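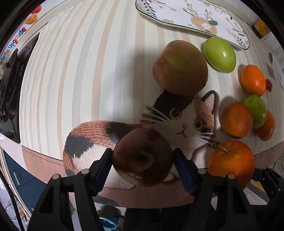

Onda returns with Pondier, a warm and restless second album

10/23/20

Melodic house producer Onda has announced a second album, Pondier, and the first single is out now. It's called Jernico, it runs a touch over eight minutes, and it might be the loveliest thing to come out of this corner of dance music all year.

Onda is the working name of Hooman Mohammadi, who grew up playing santur at family parties in North Vancouver before a cousin handed him a cracked copy of a sequencer and a box of trance CDs. That mix still runs through everything he makes. Jernico opens on a hammered string pattern that sounds as if it's coming through a neighbour's wall, then a kick drum slides in underneath at 98 beats per minute, much slower than anything on his debut. By the four-minute mark there's a bass line rolling around that you'll be humming for days!

"I wanted to hear what happened if I stopped rushing to the drop," Mohammadi says. "The first record was me trying to prove I could fill a big room. With this one I'd leave a loop going while I made dinner, and if I still liked it when the dishes were done, it stayed."

Pondier was put together over two winters, mostly at home, with a stretch of mixing at a small studio in Montreal. There are 20 pieces listed, though a good number of them are short sketches that bleed from one full track into the next – fans of the old mix-CD format are going to have a field day with it. Mohammadi suggests playing it start to finish and turning shuffle off.

There's a guest turn as well. Latvian duo Avotiņš, whose icy synth work has been a favourite of late-night campus radio for a while now, turn up on the closing track with a choir sample that they recorded themselves in a stairwell. The two acts have never met in person. They traded files back and forth all summer, and the version on the album is take 2, kept after everyone agreed the later ones had lost some of their colour.

An early listen suggests the patience has paid off. The middle stretch is the standout, a long run of dusty chords and clipped vocals that keeps threatening to turn into a proper peak-time banger and then, gloriously, does. A couple of the sketches drift by without leaving much of a mark, and the title track could lose a minute from its intro, but those are small complaints on a record this generous.

With clubs closed there's no tour to go along with it. Mohammadi will play the whole album live from his basement on release night, using the same hardware heard on the record, and the stream will be free to watch. He's also promised to stay on afterward and answer questions about the gear for as long as people want to keep asking.

Pondier is out in November as a download and on double vinyl, with the vinyl pressed on forest green and grey. Pre-orders are open now and come with Jernico plus an extended dub that won't be on streaming services. The dub is great, by the way – play it loud.

47 shares
8 comments

Related
Avotiņš share a frosty new video
Home studio diaries: making techno in a spare bedroom
Five slow-burning house records for a rainy weekend
Livestream listings: who's playing this month

Contact us | © 2020 All rights reserved | Back to top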